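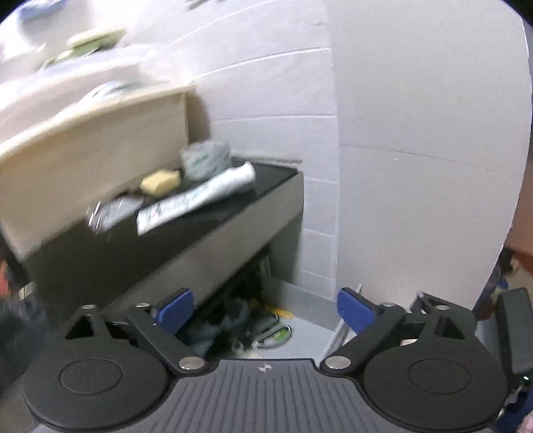

Figure 7. Hand-held gripper with fingers open and nothing between them. The indicator light on the side device is green.

7. Faults and Safety Stops

7.1 Fingers do not close evenly, or stay open

This section covers the most common fault reported on the Carkia hand-held gripper: one blue fingertip reaches the middle before the other, or both fingers stop short and leave a gap. Read all of 7.1 before you loosen any screw.

The fault shows up in two ways. The operator squeezes the handle and the object slips out on one side, or the log shows a closing width that never reaches zero. In the Sondaser log viewer this appears as code 138. Code 138 can also come from a dirty fingertip, so clean the tips first.

CAUTION: Pinch point. The two finger arms move together. Keep your free hand away from the linkage whenever the handle is unlocked, even if the power is off.

CAUTION: Do not keep recording with a gripper that shows code 138. The recorded widths will be wrong and the session will have to be repeated.

Before you start

You need the small hex driver from the kit, a lint-free cloth, the gauge block, and a clear work surface. Allow 10 minutes.

Procedure

1. End the session in Sondaser and wait for the upload bar to clear.

2. Open the fingers all the way and slide the handle lock to LOCK.

3. Check the indicator light on the side device. Green means the device has power. If the light is off, go to 7.3.

4. Hold down the power button until the light goes out.

5. Wipe both blue fingertips with the dry cloth. Do not use alcohol. It hardens the tips.

6. Find the linkage screws. Each arm has one at the lower pivot and one at the upper joint near the fingertip.

7. Try to rock each arm sideways with your thumb. There should be no play. A clicking feel at the lower pivot means the screw has backed out.

8. Tighten a loose screw until it just stops, then go back one eighth of a turn. Do the lower pivots before the upper joints.

9. Unlock the handle and close the fingers slowly. The tips should meet over the center line of the ridged plate.

10. Place the gauge block between the tips, close the fingers on it, and power the gripper back on. Run Width Check from the Sondaser menu.

If Width Check passes, return to work. If it fails, repeat steps 2 to 10 once. If it fails again, tag the gripper and send it back.

Note: Thread locker is applied at the factory. Once a screw has been moved, the locker no longer holds, and the screw must be checked at the start of every shift until the gripper has been serviced.

7.2 Arm comes loose during use

A finger arm can drop free if a lower pivot screw falls out. In September this happened on unit 847 at the Mrema site. The operator, Phong Thân, had cleared code 138 twice that morning without checking the screws. There was no injury, but the screw was found inside a floor drain and the arm was bent.

If an arm comes loose:

1. Stop. Do not try to catch the arm.

2. Set the gripper down on a flat surface with the fingers pointing away from you.

3. Power off, then look for the screw before anyone walks through the area.

4. Do not refit the arm on site. Report the unit number and the last error code to Ayten Bozkurt at Clerimlow Service.

Service interval for pivot screws is up to 1000 closing cycles – less if the gripper has been dropped. The cycle count is on the Status page.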